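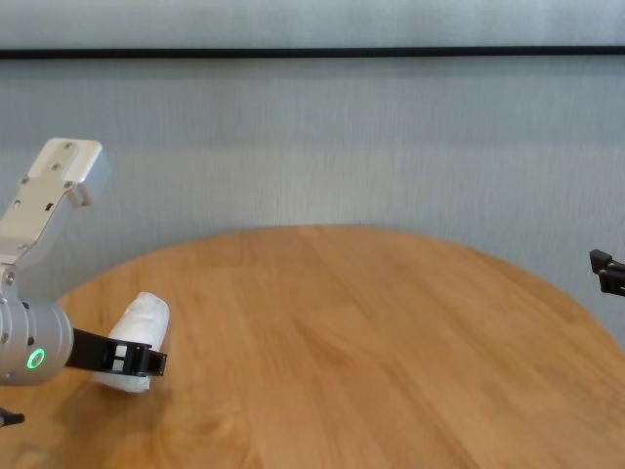 Jutdale Round Table, Honey Finish

Kitchen & Dining > Tables > Round

$185
In stock at the Diria warehouse
Sold without chairs

It's a round table. We have been making it for a while, we have tried to think of a cleverer way to put it, and the marketing meeting ended early. The top is wood, laid in planks that all run the same way, and the finish is a warm honey color that leans toward orange in most rooms and leans a little harder if you own a yellow lamp. It shows plenty of grain. It has a soft shine when the light catches it, and it likes a pale wall behind it, gray or gray-blue especially. Against orange walls it disappears, and you will find it with your hip.

The hip thing is less bad than it sounds. There are no corners.

Who it suits

Small kitchens, mostly. People who eat breakfast standing up and feel they should stop. Anyone whose last table was a rectangle pushed against a wall, so that one side was for sitting and the other was for mail.

We rate it for four. It will take six if they like each other and somebody has agreed to hold the salad. If you have six at dinner most nights, buy the Kennedy, our oval, which costs more and is a nuisance to get up stairs but will keep the peace.

It also gets bought as a work table, which surprised us at first. Sewing, model boats, sorting screws, repairing things that were cheaper to replace. It is a fine table for all of that. Put down a mat if you are cutting. The finish is tough but it isn't a chopping board, and we can tell the difference when you send us the photos.

The top

Each top is put together from planks with the grain running lengthwise, then cut round and sanded. The streaks are long and some planks come out lighter than their neighbors. We don't stain them to match. Yours may be lighter in the middle, darker at one side, or have one streak that looks like a river on a map. These aren't faults. If you would like every plank to be the same color, paint is sold at any hardware store and we won't be told.

The edge is eased by hand, so it's comfortable under the forearms. Kohei Tanabe does most of the edges and has opinions about how much is enough. The rest of us have stopped asking to hear them but we admit the edges are good.

The finish

Two coats, rubbed back in between. It resists the usual: water, tea, coffee, a reasonable amount of soup. It doesn't resist nail polish remover. We get one call a month on this subject and it always begins with "I only."

Heat is the other one. A mug is fine. A casserole dish straight from the oven will leave a pale ring, and the ring will be perfectly round and perfectly visible, slightly off center, forever. Use a trivet. We sell a trivet. (It's the Zirneck, under Small Things, and yes, we noticed how that worked out.)

Wiping it down

For ordinary mess, a soft cloth or a paper towel, a bit damp. Wipe along the grain, then go over it again with a dry one. That is the whole cleaning program.

Some notes from people who have ruined a few of these so you don't have to:

- Don't leave a wet cloth wadded up on the table overnight. It will mark the finish in the shape of a wadded-up cloth, and you will be able to make out the folds.
- Paper towels are fine, but buy ones without printed patterns. Blue ducks can transfer.
- Skip anything that says "scrub" on the bottle.
- Spray polish makes it shiny for an afternoon and sticky until August.
- Crumbs collect underneath the rim of placemats and nowhere else. Lift the placemats.
- If a dull patch appears, rub it gently with the care wax that comes in the box, leave it alone for a while, and buff. The leaving alone is the part customers skip.

What comes in the box

Tabletop, wrapped
Base, in parts
Bolts and washers in a paper bag
4 felt pads
1 small tin of care wax
Instructions, on one sheet, both sides

There is no Allen key hidden in the foam. There used to be. You need your own, or a socket wrench, or a neighbor. We'll mail you a key if you ask, and we'll do it with a good grace because the foam was a bad idea.

Putting it together

1. Lay the top face down on a blanket or rug. A bare floor will scratch it, and the first scratch on a new table hurts out of all proportion.

2. Find the bag of bolts before you lift anything.

3. Set the base on the underside and line up the holes. They line up one way only. If they are nearly lining up, turn it.

4. Put all the bolts in loose, finger tight. Then tighten them a bit at a time, going across and not around.

5. Stick on the felt pads. Press hard and count to something.

6. Turn it over with a second person. You can do this alone, and Donnie Farquharson in our shipping department did it alone for years, and he'd like you to know about his back.

7. If it rocks, check the bolts first and the floor second. In our experience it's the floor, but it's quicker to check the bolts.

Delivery

We deliver it flat to your front door. Upstairs costs extra, and the amount depends on the stairs, which you should describe truthfully when you order. "A few steps" has meant different things to different customers. The driver carries a tape measure and will turn up with it.

The top doesn't come apart. It goes through a door on its edge, like a wheel, and it will roll like one too if you let go. Please measure the tightest spot on the way in, including the bit by the radiator.

Returns

Send it back within the month if you don't like it. It needs to be clean, and it needs to be in its own box, so don't give the box to the kids on the first day. We can't take back a table with a name written on it, even a small name, even underneath.

Questions we get

Does it come in other colors?
There is a darker one on the list for August. It was on the list last August as well.

Will the color change?
A little, with sun. If you keep a fruit bowl in one place all summer, you'll have a fruit-bowl-sized patch in the fall. Move the bowl now and then. It evens out after a while if you forget.

Is it heavy?
Heavy enough that leaning on the edge won't tip it, light enough that two people can shift it to vacuum. We've heard from customers who never vacuum under there and they seem happy too.

Can it live outdoors?
No. A covered porch is outdoors. A porch with a really good cover is also outdoors.

Can I sit on it?
We can't stop you.

Do you make a tablecloth for it?
We did. It was square. There was a long discussion about whether that mattered, and then we sold the last of them at cost.

What customers say

"Bought it for the kitchen and it looks good there. The grain is nicer than I thought it would be. Mine has a dark streak on one side and I always sit there now. Assembly was easy apart from the part where I did step 4 before step 3." Chepkoech Mussa

"Sturdy. I do puzzles on it. The edge being curved means the border pieces hang off if you start too far out, but I can hardly blame the table for that." Tsutomu Kaneko

"Four stars. It's a very good table and I would buy it again. The color on my phone was more brown and the color in my house is more orange. My wife says it's honey. I've taken off one star for losing the argument." Junpei Sasaki

We wrote back to Mr. Sasaki and offered to take it back. He said no, she likes it.

Goes with

Kennedy stools (they tuck under, all the way, if you turn them)
Zirneck trivet
Spare felt pads, which you'll need sooner than you expect if you have tile
Care wax, large tin

Price and stock checked Monday, July 4, 2022, by the one person who was in. Orders placed over the holiday go out when the rest of us are back and the loading door has been persuaded to open.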